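当サイトでは、閲覧状況の把握および表示の改善を目的としてCookieを使用しています。閲覧を継続された場合、Cookieの使用に同意いただいたものとみなします。[同意する] [設定を変更する]

タオル課題の春期活動について

4/29/24

Plenholm工科専門学校の学生ロボット研究会で顧問を務めるようになってから、学外の方より活動内容についてのお尋ねをいただく機会が増えました。学校の公式ページには年間計画と連絡先のみを掲載しておりますので、日々の経過については、引き続きこの個人ブログに記すことといたします。記載内容は筆者個人の見解を含み、学校の見解を代表するものではありません。

今年度の主たる課題は、洗面所におけるタオルの取り扱いです。具体的には、濡らしたタオルを絞り、広げ、たたみ、所定の位置に置くまでの一連の作業を、双腕のロボットに行わせることを目標としています。9月に開催されるKallside学生ロボット競技会の家事部門に、この課題で参加を申し込みました。

課題の選定にあたっては、学生の間で相当の議論がありました。昨年度の研究会は積み木の仕分けで出場し、動作の安定という点では一定の評価をいただきました。そのまま仕分けを続け、速度を上げる案を支持する学生も少なくありませんでした。これに対し、形の定まらない物を扱いたいと主張したのが、現在の代表であるレシア・フェドルク(Lesia Fedoruk)さんです。フェドルクさんは企画書に「積み木は、置いた場所で待っていてくれる。タオルは待っていてくれない」と書きました。筆者はこの一文に赤を入れ、企画書にふさわしい表現に改めるよう求めましたが、提出された最終版にもそのまま残っておりました。採決の結果、タオル案が採択されております。

使用する機体は、学生が「Zapata」と呼んでいる自作の双腕機です。名称の由来について筆者は説明を受けておらず、命名した学年はすでに卒業しています。腕は2本、いずれも肩から手首までの構造は昨年度のものを引き継ぎ、手先のみを今年度新たに設計しました。昨年度の手先は硬質の平行な指で、積み木を挟むには適していましたが、布に対しては先端が滑るか、逆に布の輪に引っ掛かるかのいずれかになりました。新しい指には柔らかい素材を貼り、先端を薄く削っています。

活動の進め方についても、今年度は改めた点があります。従来は、まず機体を動かし、失敗した箇所を直すという順序で進めておりました。今年度は、機体に触れる前の期間を設け、人が行う作業を丁寧に観察し、言葉と記録に落とすことから始めました。機体を早く動かしたい学生にとっては辛抱を要する期間であったと思いますが、筆者としては、この期間を設けたことが春期の最も大きな収穫であったと考えております。

観察の対象とした最初の工程は、絞りです。タオルを絞るという動作は、日常では一語で済まされます。ところが、学生に手順書を書かせてみますと、書き手によって内容が大きく異なりました。ある学生は「両端を持ち、逆方向にひねる」と一行で済ませ、別の学生は、持ち替えの位置、手首を返す向き、肘の開き方に至るまで、用紙の裏面にわたって記述しました。縦に構える者と横に構える者とがあり、利き手がどちらに来るかも一定しません。互いの手順書を交換し、書かれたとおりにのみ動くという練習を行ったところ、一行で済ませた手順書では、絞り始める前にどこまで細く束ねるのかが分からず、作業が止まってしまいました。

この練習を経て、絞りの工程は、束ねる、握る、ひねる、保つ、戻すという区分で整理することになりました。なかでも意見が分かれたのは「保つ」の扱いです。ひねり切った状態をどの程度維持するかは、人は手応えによって判断しています。Zapataの手首には力を測る部品が備わっていますが、指先の感覚に相当するものはありません。当面は一定時間保つという簡易な方式とし、手応えによる判断は夏期の検討事項といたしました。

作業する場所についても触れておきます。絞りは洗面ボウルの真上で行うことを原則としました。ボウルから外れた位置で絞れば、当然ながら水は天板に落ちます。人であれば気付いて拭けば済むことですが、競技会の採点では周囲の濡れが減点の対象となります。また、蛇口の吐水口がボウルの上に張り出している洗面台では、タオルの束や手先が吐水口に触れるおそれがあります。学生は、手と吐水口との間隔をどう確保するかについて、人の動作を見ながら繰り返し話し合っておりました。 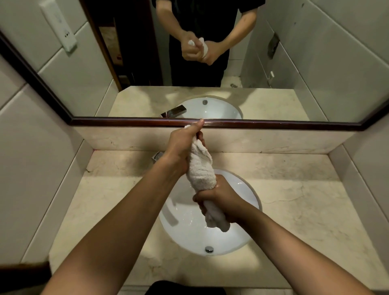
ロボットにとって、布の扱いは硬い物の扱いよりもなぜ難しいのでしょうか。

布は持ち上げるたびに形が変わり、同じ位置をつかんでも同じ結果になるとは限りません。加えて、重なりやしわによって縁が隠れ、どこが角であるかを画像から判断しにくくなることが、主な要因です。

同様のご質問は、中学校向けの見学会でも毎回のように頂戴します。見学会では学生が応対しますが、説明の仕方にはそれぞれ工夫が見られます。ハンカチを机に落とし、拾い上げてはまた落とし、形がその都度変わる様子をお見せするという方法は、二年生が考案したものです。筆者の講義よりもよほど分かりやすいとの評価を、引率の先生からいただきました。

さて、人の作業を記録する段階に入りますと、記録の整理が新たな課題となりました。学生が自作した整理用のソフトウェア「Indik」は、撮影した作業を工程ごとに区切り、工程名と所見を付けて保存するものです。春期に区切りと工程名の付与を終えた記録は321本となりました。年度当初に掲げた目標は1,000本ですので、進捗としては遅れております。

遅れの主な理由は、撮影そのものよりも、工程名の付け方が人によって揃わなかったことにあります。たとえば、絞り終えたタオルを振ってほぐす動作を「広げる」に含めるか「戻す」に含めるかについて、当初の取り決めがありませんでした。記録が増えてから不統一に気付き、初めの頃の記録をすべて見直すこととなりました。フェドルクさんはこの見直しを新入生の教育に充てることを提案し、上級生と新入生が組になって、同じ記録に別々に工程名を付け、結果を突き合わせるという方式をとりました。食い違った箇所は共有の帳面に書き出し、週の例会で扱いを決めます。帳面はかなりの厚みになりましたが、途中から食い違いの種類そのものは増えなくなり、規則がようやく固まってきたという感触を得ております。

なお、Indikについては、保存の途中で終了すると所見の欄のみが失われるという不具合が長く残っておりました。再現の条件が分からず、担当の学生が一度は作り直しを申し出ましたが、所見に改行を含む場合に限って起こることを新入生が突き止め、修正が完了しています。この間に失われた所見については、撮影した者に改めて聞き取りを行い、記憶が定かでないものは空欄のままといたしました。推測で埋めるよりも空欄を残すという方針は、今後も維持する考えです。

続いて、たたみの工程について記します。

たたみは、絞りに比べれば容易であろうと、筆者を含め多くの者が予想しておりました。平らな場所に置き、縁を合わせ、半分に折るという動作の繰り返しであり、水を受ける場所に気を配る必要もありません。しかし、実際に洗面台の天板で行うと、場所の狭さが作業を左右します。広い机の上でたたむ場合、人は腕を大きく動かして布を広げます。ボウルの脇のわずかな場所では、それができません。タオルを斜めに置いたり、手前の縁から角を垂らしたりしながら、置ける範囲に収めていくことになります。

練習室の机で作成した手順は、このような場所ではほとんど役に立ちませんでした。机の上では、角と角を合わせてから手を離し、折り目を整えるという順序が確実です。ボウルの脇では、手を離した拍子に布がボウルの側へ滑り込むことがあり、片方の手で布を留めたまま、もう一方の手で折り返すという順序が必要になります。双腕機であるZapataにとって、左右の手に異なる役割を与えることは、左右を同時に同じように動かすことに比べ、格段に難しい制御となります。

また、厚手で輪の立ったパイル地のタオルは、折り重ねると厚みが出て、手を離せば膨らみます。人は最後に手のひらで上から押さえ、形を落ち着かせます。この「押さえる」という動作は、学生が最初に書いた手順書のいずれにも記載がありませんでした。記録を見返しているうちに、ほとんどの者が無意識に行っていることが分かり、独立した工程として加えることになったものです。指を広げて面で押さえる者、手の付け根に重みをかける者など、押さえ方にも違いがあります。手の付け根に力が寄ると、その下で布が寄ってしわになりやすいという所見も、複数の学生から寄せられました。
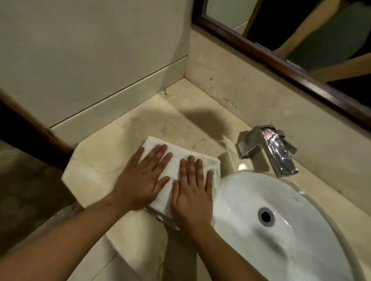 洗面ボウルの脇で、たたんだタオルを両手で押さえる。

「押さえる」の追加は、機体の設計にも影響を及ぼしました。Zapataの指は、挟むことを前提として作られており、手のひらに当たる面がありません。閉じた指の側面で押さえる案、手首の下に平らな板を付ける案、タオルを押さえるための道具を持たせる案が出され、現在は板を付ける案で試作を進めております。道具を持たせる案は競技会の規則上も認められていますが、道具の持ち替えに時間を要すること、置き場所を別に確保しなければならないことから、今回は見送りました。

板の試作では、当初、板の縁がタオルのパイルに引っ掛かり、持ち上げる際に一番上の折りをめくってしまうという問題が生じました。縁を丸め、表面を滑らかにすることで、引っ掛かりは減っています。ただし、滑らかにし過ぎますと、押さえた際に板が布の上を滑り、折り目がずれます。どこで折り合いをつけるかは、材料を担当する班に委ねております。筆者からは、試したものをすべて保管し、表面の処理を裏面に書き付けておくことのみをお願いしました。昨年度は、最も良い結果を出した指先がどの処理によるものか分からなくなり、再現に長い時間を費やした経緯があります。

班の編成は5班で、機構、材料、制御、記録、渉外に分かれています。人数の少ない部であり、兼任も多く、班の境界は実際には緩やかなものです。渉外班は競技会の事務局との連絡、見学会の受け入れ、備品の購入手続きを担当しており、華々しい役割とは申せませんが、この班が機能しない年は例外なく全体が滞ります。今年度は班長が購入申請の様式を整え、申請から承認までの流れが目に見えて円滑になりました。タオルの購入申請に際して、経理の窓口から用途のお尋ねがあり、「研究用」との回答では差し戻されたことも記録しておきます。再申請の書面には、試験の内容と使用後の保管方法を明記し、無事に承認をいただきました。

備品のタオルの管理についても、試行を重ねております。タオルは洗濯を繰り返すと風合いが変わり、新品と使い込んだものとでは、折った際の膨らみ方も、絞った際の締まり方も異なります。学生は当初、条件を揃えるために新品のみを使うことを考えていましたが、競技会で支給されるタオルの状態は公表されていません。そこで、新しいものと使い込んだものを混ぜて用い、どのタオルによる記録であるかをIndikに残すことといたしました。タオルには端に糸で印を付け、印と記録とを照合できるようにしています。この印付けは想像以上に手間のかかる作業で、放課後の部室で黙々と針を動かす学生の姿は、ロボットの研究会としてはいささか意外な光景でした。

春期の反省点についても述べます。

第一に、撮影と整理の均衡を欠いたことです。撮影は進みが目に見えるため、どうしても先行しがちです。整理を待つ記録が溜まり、溜まった分だけ不統一の発見が遅れました。夏期からは、その日に撮影したものはその日のうちに工程名まで付け、終わらない場合は翌日の撮影を行わないという規則を設けます。この規則には反対意見もありましたが、試行期間を設けた上で見直すということで合意しました。

第二に、引き継ぎの文書が不足していたことです。Zapataの手首の調整方法は、特定の学生のみが把握している状態が続いており、その学生が就職活動で不在となった週には、機体を動かすことができませんでした。現在、調整の手順を文書化しているところです。タオルの手順書での経験が生きており、書いた本人以外の者が文書のとおりに作業できるかを確認した上で、正式な版とする運用をとっています。

第三に、これは筆者自身の反省ですが、学生の議論に口を挟む時機を誤ったことが何度かございました。工程の区分を決める議論の際、筆者が早い段階で案を示したために、学生の検討がその案の是非に集中し、他の分け方が十分に検討されませんでした。後日、フェドルクさんから、例会では顧問の発言を最後にしていただけないかとの申し入れがあり、以後はそのようにしております。申し入れは書面で、たいへん丁寧な文面でした。

今後の予定は次のとおりです。夏期の前半は、板を取り付けたZapataによる「押さえる」工程の試験と、記録の整理を並行して行います。後半は、たたみから配置までを通しで動かし、絞りについてはその進み具合を見て着手の時期を決めます。絞りと、たたみ以降とを連続して行う通し試験は、競技会までに実施したいと考えておりますが、確約できる段階にはありません。競技会では工程ごとの採点も行われますので、通し試験に至らなかった場合でも、完成した工程のみで出場する方針です。

見学をご希望の方は、学校の公式ページに記載の渉外班の窓口までご連絡ください。試験日には水を使用いたしますので、足元の滑りにくい靴でお越しくださいますようお願い申し上げます。撮影は原則として自由ですが、学生の顔が写るものを公開される場合は、事前に本人の承諾をお取りください。

次回は、板の表面処理の比較結果について、材料班の報告をもとに掲載する予定です。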